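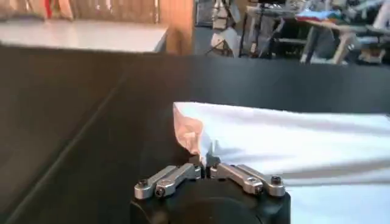

Kobzar Folding Cell: Setup and Maintenance Record
README for the Vuvdale site
Last revised Jan 3, 2021

Scope

This file accompanies the Kobzar recordings and applies to the two-arm cell at Vuvdale on which they were made. It states how the cell is set up, how it is looked after between sessions, and which repairs may be carried out on site. Operators should read it in full before powering the arms. Users of the recordings may wish to read the sections on cameras and known conditions, as both affect the data.

The cell is maintained by the Jatenus group. The control software is Zikitz, and the settings named below refer to the Zikitz configuration folder.

Contents of the release

The release holds 800 episodes of cloth handling, mostly folding and flattening. Each episode folder contains the head video, the wrist video, joint positions for both arms, gripper opening values, and a short text note by the operator. Episodes in which the cell was stopped for a fault are kept in a separate folder named "halted" and are not included in the 800.

Setting up the cell

1. Switch on the controller and wait until both arms report ready. Do not move either arm by hand during this period.
2. Load the table profile. The profile sets the lowest height the fingertips may reach over the table. It must be measured again whenever the table has been moved.
3. Bring both arms to the hover position, with the grippers above the table and the fingers pointing inward.
4. Open and close each gripper fully, 3 times, without cloth. The opening value should return to the same reading each time.
5. Lay one garment flat between the grippers and start a test episode. Play back both video streams before recording begins.
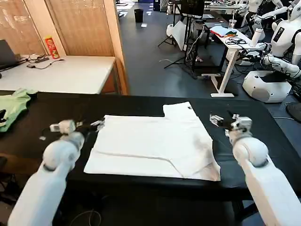
Figure 2. Both arms over the black table, grippers clear of the folded garment.

Cameras

The head camera covers the table and a large part of the room behind it. The wrist camera covers the fingertips and the upper surface of the gripper body, including the linkage bars. White fabric close to the wrist camera is often overexposed. Exposure is fixed for the whole of a session -- operators should not correct it between episodes, even where the cloth loses detail.

The background was not screened off. Desks, cables, other robots and stored items are visible in the head video, and their positions may differ from one session to the next. Users training on these recordings should take this into account.

Routine care

Before each session, wipe the table and the fingertips with a dry, lint-free cloth. Remove threads from the gap between the fingers. Cables on the floor should be checked for slack and kept away from the operator's chair.

After every 1,000 gripper cycles, inspect the linkage. Each bar should turn freely on its pivot without side play. Check that the pivot fasteners are fully seated and tighten any that have worked loose, using the hand driver only. A power driver will overtighten the joint, and the fingers will then close unevenly.

Fingertips are replaced as a pair. A new tip set against a worn one tends to pull the cloth to one side, and the fault is easily mistaken for a calibration error.

Repairs

The following may be done on site: replacement of fingertips, replacement of pivot fasteners, and reseating of the wrist camera connector. The arm must be powered off and supported before any of this work begins. All other faults, including noise from a joint or drift in the hover position, are to be reported to Jatenus, and the arm is to be left as found.

Every repair is entered in the cell log with the episode number at which work stopped. The log for this release contains 17 entries. Most concern loose fasteners.

Known conditions

-- In sessions recorded in September, the gripper opening value reads slightly high when the fingers are fully closed. The raw values have been left unchanged.
-- Thin fabric sometimes folds back over a fingertip and hides it from the wrist camera.
-- The log was kept on paper at first, and a few early entries give the session but no episode number.

Changes to this file

Changes are made through the Vuvdale document folder. Printed copies kept at the cell should be replaced when a new revision is issued.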